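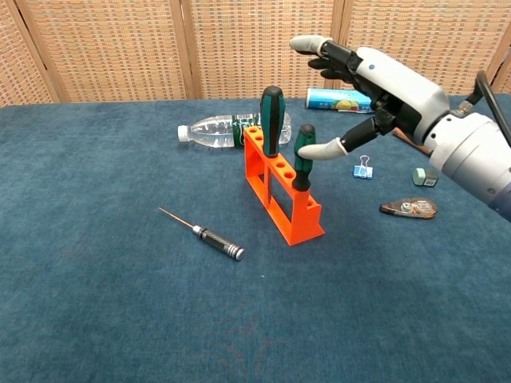

Niltley Town Library
Rescombe Courier Project: Progress Report to the Phuthong Fund
Prepared by Pilar Acuña, project lead
11/10/22

Work on the Rescombe Courier has moved past the repair stage for most of the collection, and scanning is well under way. The report covers the period since our last one in May. It follows the headings in the grant agreement, with a section on changes at the end that we would like the Fund to look at before the next payment.

Background

The Courier was a weekly paper printed in Rescombe and sold across the valley, including Niltley. When the printing shop closed, the office run of the paper came to the library in 60 bound volumes. They were kept in the basement, first on open shelves and later in boxes after a pipe leak. People could ask to see them, but the paper in the older volumes had become so brittle that we stopped bringing those upstairs.

The grant pays for basic repair, scanning, text recognition and a public index. It doesn't pay for full conservation of the volumes, and we haven't tried to do that.

Repair

All the volumes have been looked over and sorted by condition. The ones in fair shape needed surface cleaning and some mending of edge tears with thin tissue and wheat paste. The ones in poor shape had to be taken out of their bindings. The sewing on these was very tight, and the inside column on each page ran into the gutter where it couldn't be read, let alone scanned. Taking them apart was slow work. The binder had used a hard brown glue on the spines, and it had to be softened a little at a time under a poultice and scraped back.

Four volumes have mold damage from the leak. They were wrapped separately and sent to an outside conservator for cleaning. Two have come back and are usable. The other two are still with her, and she has told us to expect losses along the bottom edge of most pages in one of them. We have written to the historical society in Rescombe to ask whether members hold loose copies from the same years. They have found several and will lend them for scanning.

We used more tissue than we had budgeted for. The difference came out of the supplies line and didn't affect anything else.

Scanning

Scanning started later than planned. The copy stand arrived on time, but the glass plate that came with it was scratched and had to be replaced, and the supplier took a long time to send a new one. In the meantime we used the room for repair work, so the time wasn't lost, but the order of the work changed.

More than 1000 issues have now been scanned. Each page is shot flat, checked on screen, and named by issue date and page number. We check for focus, for missing pages, and for pages shot twice. The most common problem has been show-through, where the print on the back of a thin page can be read through the front. A sheet of black paper behind the page takes care of most of it. We wish we had done this from the start. The first batch was shot on a white backing and some of those pages will have to be done again.

Supplements have caused more trouble than we expected. The Courier put out a farm supplement, a Christmas number, and for a few years a children's page that was folded in loose. Sometimes the binder put these with the right issue and sometimes at the back of the volume. We have decided to file them under the date printed on them, with a note saying where they were found. If there is no date, they go under the issue they were bound next to, marked as uncertain.

Text recognition

The scans are run through Nolo, the text recognition package named in our application. Results vary a good deal. Pages from the later years, printed on better paper with a cleaner typeface, come out well enough to search without correction. The early pages don't. Columns are narrow, the ink is uneven, and the small advertisements use so many kinds of type that the software often gives up and returns a string of stray marks.

We had planned to correct all the text by hand. We now think that is out of reach with the hours we have. What we have done instead is correct headlines, names in birth, marriage and death notices, and place names. These are what people ask for at the desk. The body of each article is left as the software reads it, and a reader can always go to the page picture to see what it says.

Names have needed care. The paper spelled the same family three ways in one column, and at first we were making them all match. A reader with family in the valley pointed out that two of the spellings belonged to separate families. We now copy what is printed and link likely variants in the index, where they can be unlinked if we are wrong.

The index

The index went up in trial form over the summer. It can be searched by name, place and date, and results open the page itself. It doesn't yet handle the supplements, which will be added once the filing described above is finished.

We asked people who used the trial to fill in a short form and got some 200 back. Most came from people looking for relatives. Others came from a high school history class, a man tracing the route of the old mill race, and a person writing about bus service in the valley before the highway. The most frequent complaint was that pages load slowly on a phone. The second was that there was no way to print part of a page. Both have been passed on to the county web office, which hosts the site. A smaller page file for phones is being tested now. Printing part of a page will take longer, and we don't have a date for it.

Rights and sensitive material

The last owner's family has confirmed in writing that they have no objection to the paper being put online. A copy of the letter was sent with our previous report.

The later years include court reports that name people who may still be living, some of them very young at the time. We have held back the last part of the run while we settle on how to treat these. Our present thinking is to put the pages online but leave names in court reports out of the index, so that they can be read by someone going through the issue and won't come up in a search. The county attorney is reading a draft of this policy.

Public events

There was one talk in Niltley and one in Rescombe. The Rescombe talk was held at the Grange hall and drew more people than there were chairs. Several brought clippings, and one brought a complete issue that is missing from the bound run, the week of the creamery fire. It has been scanned and returned to her.

A small display of advertisements from the paper is up in the library entrance and will stay through the winter.

Staffing and spending

The scanning technician's post was filled as planned. The part-time indexing post was open for longer than we wanted. The first person we offered it to took a job elsewhere. It is now filled. This has left money unspent on the salary line, as the attached statement shows. Storage costs are lower than budgeted, as the county has agreed to keep the master files on its own system and a second copy at the Rescombe branch. Conservation costs are higher, all of it due to the mold.

Changes we are asking for

First, we ask to move the unspent salary money to conservation, to cover the two volumes still being cleaned and archival boxes for the volumes taken out of their bindings. They can't go back on a shelf as they are, and rebinding would cost far more than boxing.

Second, we ask the Fund to accept partial correction of the text in place of full correction, as described above.

Third, we ask for a later end date. The repair work and indexing can finish on the present schedule. The rescanning of the first batch can't, unless we stop new scanning to do it, and we would prefer to carry the new scanning through first.

Next steps

Scanning of the remaining volumes continues through the winter. The loose copies from Rescombe will be collected when the roads allow. The supplements go into the index after that, and then the held-back years if the policy is approved. A sample of corrected and uncorrected pages can be sent to the Fund on request.

Comments

marjb: My grandfather set type for the Courier and I found his wedding notice in the trial index. They got his middle name wrong in 1931 and it's still wrong, so I guess you are copying what is printed! Thank you for doing this.

Dell R.: Is the farm supplement going to be searchable by crop or just by date? I'm after the potato prices.

Niltley Town Library: Dell, by date to begin with. The text will be searchable too, but the price tables are hard for the software to read and you may need to look at the pages.

t_hollis: The phone version is still very slow for me. Works fine at the library.

Related items
Rescombe Courier Project: Spring report
How to search the Courier index
Do you have old copies of the Courier?
Advertisements from the Courier, entrance display
Library winter hours

Contact the library | © Niltley Town Library | Back to top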